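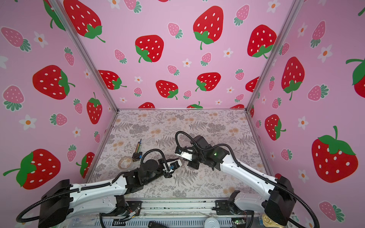 Figure 1. Tabletop with fern and floral print, strawberry wallpaper behind.

Lost Keys and Shared Storage: A Study of Key Return in Student Housing

Submitted by Panya Sriwong
Course project report, Department of Design and Society
Project adviser: Kári Vídalín

1. Introduction

Residents of Ballell House are issued a key to a shared storage room at the start of the academic year. Under the housing agreement, the key must be returned when the resident moves out. In practice, many keys come back late, come back without a tag, or do not come back at all. Replacement costs are charged to the hall budget, and residents pay for them indirectly through the annual activity fee.

The purpose of this project was to find out why keys are lost or kept, and to suggest changes that the housing office could make without replacing the locks. Electronic locks were outside the scope of the study.

2. Background

Ballell House has four storage rooms, all on the lower level. The Julora and Trumen rooms are used mainly for luggage and winter clothing. The Kuo room holds bicycles and sports equipment. The last room has no name and is kept for furniture.

Until two years ago, keys were handed out on plain metal rings with a paper label. The labels tore easily, and a key found in a hallway often could not be matched to a room. The housing office then changed to plastic tags. A tag survives daily use much better than paper, but it is helpful only if
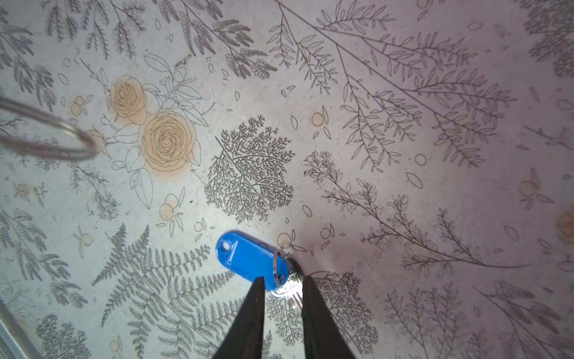 the number written on it agrees with the number in the key register. During the review of the register, it was found that this was not always so. Tags had been moved from one key to another when a replacement was cut, and the register had not been corrected.

3. Method

The register for the past academic year was reviewed in October with the permission of the housing office. It contained 287 key loans. A written survey was then sent to current residents, and 90 completed surveys were received. Residents were asked where they normally kept the storage key, whether they had ever misplaced it, and whether they knew the procedure for returning it.

Names were removed before the answers were read. Short interviews were also held with two members of the front desk staff.

4. Findings

The most common reason given for late return was that the resident did not remember having the key. Storage rooms are visited rarely, often only at the beginning and end of a term, and the key is put away in a drawer or coat pocket in between. Residents who kept it on the same ring as their room key reported fewer problems.

A second reason was uncertainty about the procedure. Several residents believed that keys could be passed directly to the next occupant of the room. The agreement does not allow this - but the rule appears only on its last page.

Replacement keys and related lock work cost the hall $1,050 during the year under review. Most of this amount was spent on the Kuo room, where the lock was changed after a key went missing.

5. Recommendations

The return procedure should be printed on the receipt given to each resident. A reminder should be sent before the end of each term. Tags should stay with the key for which they were issued, and a new tag should be made whenever a key is replaced - the register should be updated on the same day.

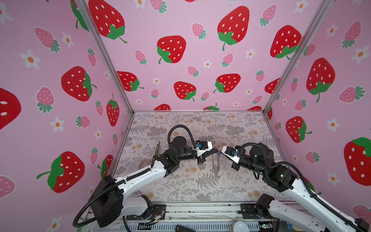
Figure 3. Patterned tabletop enclosed by strawberry-print walls.

6. Limitations

The survey was voluntary, and residents who had lost a key may have been less willing to respond. Former residents could not be contacted. The register did not record the reason for a late return, so the findings on this point depend on the survey and the interviews alone.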